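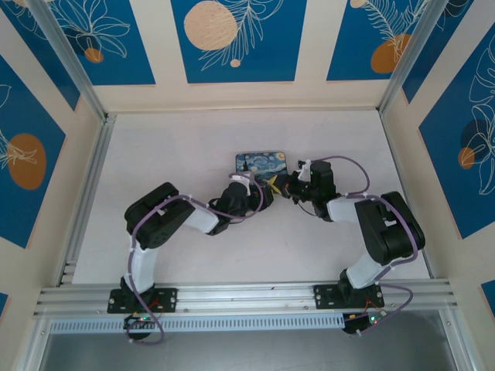

Best way to store a small printed tin (and get the lid off)?
Asked by Marguerite_K
2022-11-12

Hi all! I picked up a little rectangular tin with the Starry Night style painting on it, the blue swirls with the yellowy moon up in the corner, at a museum gift shop clearance back in June. I love it way more than I should. I want to use it for sewing needles and the odd button, but I have two problems.

First, the lid is really tight. I've been prying at it with my thumbnail and I'm scared I'll chip the print along the rim. Second, I'd like to keep it out on my desk where I can see it, and the desk gets afternoon sun. Will the blue fade? Is there some kind of coating I should put on it? My sister says clear nail polish, but that sounds like a bad idea to me.

Thanks in advance!

3 answers

Tudur Rees
Please don't use nail polish! I did that on a tea tin once and it went yellow and then peeled, and it took some of the color with it.

For the lid – wrap a wide rubber band around the lid part and hold the bottom with a dry dish towel, then ease up one short side a tiny bit, then the other short side. Go back and forth. If you pull on one long side the lid just tips and jams. Once it's off, rub a little candle wax on the inside of the lid where it slides over the base, then wipe off the extra. Just a thin smear. Mine has opened fine ever since.

On fading, yes, sun will get to it sooner or later. I keep nearly 200 tins (my husband would like a word) and the ones that sat on the windowsill went pale on the side facing out. Blues held up better than reds for me, but I wouldn't count on it. Move it to the shady end of the desk, or turn the picture away from the window when you're out. I wipe mine with a soft dry cloth and that's all they get. If you do want something on it, a bit of paste wax is okay, I use the Fukero one, but test it on the bottom first.

quiltbarn
Second the wax. Also cut a piece of felt for the inside or your needles will rattle around and scratch it up. Throw in one of those little silica packets too if your house is damp, mine is and I lost a whole pack of needles to rust.

DaleInTheShed
just use it, its a tin

Comment from Marguerite_K
Rubber band trick worked!! Took me three tries but no chips. Felt is going in tonight, and I moved it over by the lamp. Does it matter if the felt is the sticky-back kind?

Comment from quiltbarn
I'd go with plain, the sticky kind gums up your needles if it starts to lift.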